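Fallia Family Notes – read me first

Welcome, and thank you for stopping by! Fallia is a small collection of 30 short notes written by parents about the everyday things they do for their kids (packing lunches, sitting up through a fever, losing at board games on purpose). 22 come from moms and dads, and 8 from grandparents raising little ones.

Each note has 3 fields: who wrote it, the child's age, and the note itself.
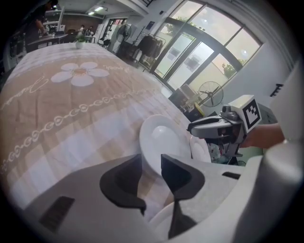

Spelling is left just as the families wrote it – please keep it that way if you share a copy. Last updated 13 Sep 2024.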